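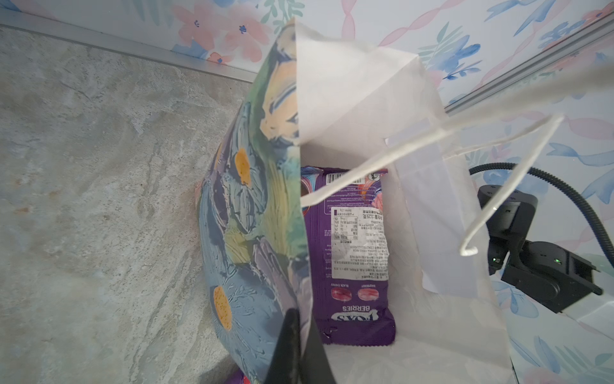 Photo: Jumeck / Grurkia bench team

How to Set House Rules for Robot Bagging Work

Posted 16/12/2022

These are the rules we use for packing snacks and candy into paper bags with a two-finger gripper. They started as a list taped to the wall in June and have been changed several times since. Copy what is useful and change the numbers to suit your own arm.

Before you start

Read the manual that came with the arm and find the stop button. Press it once with the arm moving slowly and check that the arm holds its position. Do this at the start of every shift, even if the last person says they did it.

Clear the reach area. Mark the full reach of the arm on the floor or bench with tape and keep drinks, tools and phones outside the line. Cables that have to stay near the work should be fixed down or routed behind it. Paper handles and cords catch on fingers very easily, so know where they are before each run.

Setting up the bag

1. Open the bag fully and press the bottom flat.
2. Fold the handles outward if they will stay there. If they spring back over the opening, plan the approach from the side with the wider gap.
3. If you use a second bag, leave at least 2 inches between the two. Bags that lean on each other move together when one is touched.
4. Check the height of the rim against the lowest point of the planned path.

Picking the packet

Start with the grip force at the lowest setting and raise it one step at a time until the packet stays put in a slow lift. Write down that setting for each product. Thin wrappers crease under light force, and a crease alone is no reason to reject the packet. A split seal is.
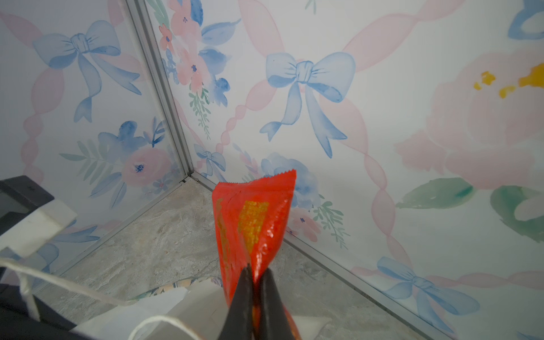 Hold the lift for 2 seconds before moving sideways. If the packet slips or turns in the fingers, lower it, open, and pick again. Do not try to correct it by hand while the arm is powered.

Keep travel speed at 30 percent or less whenever a person is inside the tape. The Ledesma cell runs faster, but it has a full guard with a door switch.

Placing and release

Lower the packet into the bag until it is close to the bottom, then open the fingers slowly. Back out along the same path you came in on. A finger that leaves at an angle can drag the rim or hook a handle.

Stop and reset if any of the following happens:

- a finger pushes against the side of a bag
- a handle moves with the gripper
- the packet leaves the camera view before release

Keeping records

Log every stop, with the product, the grip setting and what was touched. Our sheet has 9 columns, which is more than most people need. Pekine uses a shorter one and it works fine for them. Keep the sheets for 36 months.

Go over the rules again whenever you change fingers, bags or products.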